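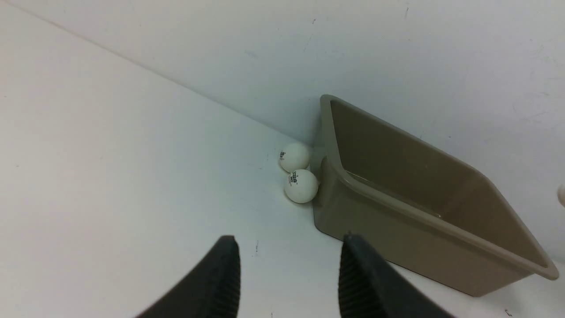
Page last changed: November, after the second round of comments

Kit review: the Nasmont single-arm teaching package
Project report, Automation Systems elective, Dundden Technical College

1. What we were asked to do

The course handout said to pick a commercial robot kit, use it for a term the way a paying customer would, and write down whether we would tell anyone else to buy it. The department already had the Nasmont package on loan, so "pick" was a generous word for it. Our group got the arm, the gripper, the software license and a setup guide that starts on page 3.

We chose ball tidying as the task. Ping pong balls go on a table and the arm puts them in a plastic tub. A toddler can do this, and a toddler doesn't need a license key. The sales sheet lists "small object sorting" as a beginner exercise that can be finished in one afternoon. We allowed ourselves the term.

2. Setup

Unpacking and bolting down took a morning. The software took longer. The installer wants an exact version of its own driver, and the version on the Nasmont download page was one behind the one it wanted. Support answered in two days with the correct file and a cheerful note suggesting we check the download page.

Cable routing is left to the customer. The guide gives it one sentence ("route cables so they do not interfere with motion"), and we spent most of a lab session finding out how much that sentence covers. If you buy this kit, buy a bag of cable ties too.

Teaching the arm a motion is the good part. You steer it through the job, save the run, and the software builds a routine from the saved runs. Everyone in the group could do it after 15 minutes. The menus are plain and the stop button is large. We have no complaints about the stop button.
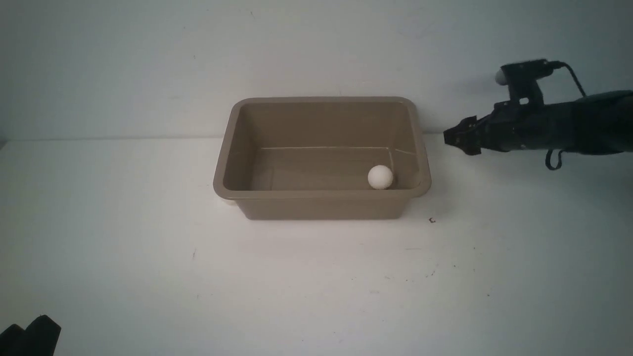 Figure 2. One ball in the tub, gripper at the right-hand rim.

3. How we tested

We used the Clokevau task template, a free add-on for the Nasmont software that handles start positions and logging. We recorded 505 runs. The guide recommends 19 as a starting point for a "simple pick and place," and we did try that first. The routine we got from it would go confidently to a spot in the air and close on it. We then kept recording until the results stopped embarrassing us in front of the other groups.

Balls on open table were the easy case. The fingers come down from above, close, lift, and travel to the tub. The ridged pads on the fingers hold a ping pong ball well at the default force, and we left that setting alone after the first week.

Balls next to the tub were the hard case. A ball resting against an outer wall leaves very little room for a finger on that side, and a ball in the corner between the tub and the wall of the booth is worse. The template has no idea that the tub is an obstacle. You can tell it so by drawing a box in the editor, but the box has square corners and our tub has rounded ones, so the arm stays politely away from air it could be using. 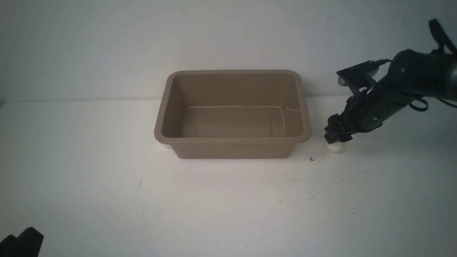 Dimaculangan, commenting on our draft: you're blaming the gripper in this section for what is a planning problem. Ours had the same fingers and did fine near walls once we drew the keep-out box smaller than the tub and slowed the last part of the approach. I'd test that before you tell people to buy different fingers.

We tested that. It helped, and the paragraph recommending different fingers has been removed. We had been rather proud of it. The slower approach does add time to every cycle, including the easy ones, because the speed setting applies to the whole routine. A per-step speed setting is listed in the manual as "planned."

4. Cost and what you get

The education bundle was quoted to our department at $2,846 for a year of software and support, with the hardware loan handled separately. For that you get the teaching software, updates, the support inbox, and a poster. Without the support inbox we would still be looking for the driver, so we count that as money well spent, and the driver problem as the reason it was needed.

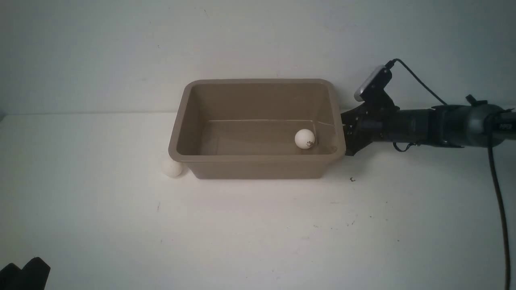

The license covers one computer. Moving it to another means writing to support, and we did this twice, once on purpose. A college lab where people share machines should ask for the floating version before signing anything. We only learned there was one from the renewal email.

5. Would we recommend it?

For a first course, yes, with somebody on hand who has installed it before. The teaching workflow is good enough that new students get to the interesting mistakes quickly. For anyone who needs the arm to work close to containers or walls, we would wait for the per-step speed setting, or plan on a lot of time in the box editor.

6. Left over for the next group

Try a keep-out box made of several small boxes to follow the rounded corners. Redo the corner position with the tub pulled away from the wall and see how much of our trouble was the wall. Save the routine under a new name before the software updates itself. Ours is called final_final_use_this, and it is the wrong one.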